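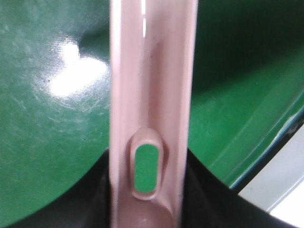
4. Descaling the Tuvness kettle

1. Unplug the kettle and let it cool for 16 minutes. Staring at it does not help.
2. Mix 2 spoonfuls of Etar powder into cold water, up to the lower line.
3. Boil once, then leave the lid shut for 14 minutes.
4. Pour away and rinse until the smell goes.

Note: Stubborn scale may need a second round. So may stubborn owners.

Caution: Do not make tea with the descaler. We have had letters.

If the light still blinks, see section 11.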